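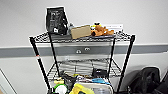 Figure 12. Wire shelving unit, seen from the head camera at the start of a session.

5.3 Recording a shelf task by remote control

In this section you teach the robot to take one object from a shelf and to put it back on the same shelf. You control the robot with the Plirnis hand controllers, and the Brulent recorder saves your movements together with the camera picture. Please read section 5.2 first if you did not calibrate the controllers yet.

Time needed: 90 minutes for one full set, which is 28 recordings. A recording is one pick and one return.

Before you start

1. Check that the emergency stop is in reach of your left hand. The second person, if there is one, must also know where it is.

2. Choose the object. For the first set we recommend a soft object or a plain box. In Figure 12, both the orange plush toy and the tan cardboard box on the top shelf are suitable. The black bag at the left end has a glossy surface, and objects with such a surface should wait until your third or fourth set.

3. Look at what stands beside and behind the object. Neighbors may stay where they are. A robot that learns only with one object alone on a shelf will have trouble in a normal room.

4. Turn the head camera until the full width of the top shelf is in view, together with a part of the wall. The lower levels may be partly in view, this does no harm.

Note: A wire shelf is more difficult than a closed board. The depth camera sees through the holes of the grid and may report the level under it. Set Surface Type to OPEN GRID in the Tasness menu before the first recording. If you change it later, recordings made before the change must be deleted.

Recording

5. Hold both controllers in front of your chest and press the two side buttons together. Wait for the long tone. The arms now follow your hands.

6. Move the arms slowly to the ready position, with the hands a little higher than the top shelf.

7. Press REC. The recorder gives each recording a number, beginning with 1892 on a new unit. Do not change this number by hand.

8. Bring one hand over the object from the front. Come down on it from above, not from the side. From the side you will push the object against its neighbor, and the robot will learn to push.

9. Close the hand until the force bar on your screen becomes green. For soft objects, stop at the first green mark.

10. Lift straight up before you pull back. When the object lies in a tray, lift it completely free of the tray edge. If it touches the edge, the whole tray may slide forward.

11. Hold the object still in front of the shelf for two seconds.

12. Put it back and open the hand fully. Go up first, then back to the ready position.

13. Press REC again. Mark the recording as GOOD or BAD. Be strict with yourself here. A recording in which you hesitated for a long time, or touched a post of the shelf, is BAD also when the object came to the correct place.

14. Change the position or the direction of the object a little and repeat from step 7. After each seven recordings, put down the controllers and rest your arms.

CAUTION: Do not push the hand down against a wire shelf. The fingers can go between the wires and become caught when the hand opens. If this happens, release the side buttons, wait until the arms stop, and free the fingers with the power off.

CAUTION: Keep bags and straps out of the driving path of the base. Bags standing against the wall beside the shelf, as at the right in Figure 12, are acceptable only when the base stays parked during the whole set.

Lower levels

Do not begin with the lower levels. The camera looks down at them through the shelf above, and loose straps or cables can catch on the fingers. When your top shelf set has at least 26 recordings marked GOOD, you may continue with the middle level. Lower the body of the robot first (section 4.6) and set the camera angle again.

If the arms do not follow your hands

Release the side buttons and repeat step 5. If there is a short double tone, the controllers are too far from the position of the arms. Move your hands closer to it and try again.

If one arm follows with a delay, close all other programs on the control computer. When the delay remains, write to Vilmos Deák at the MacRitchie support desk and include the number of the last recording.

Continue with section 5.4, Checking and sending your recordings.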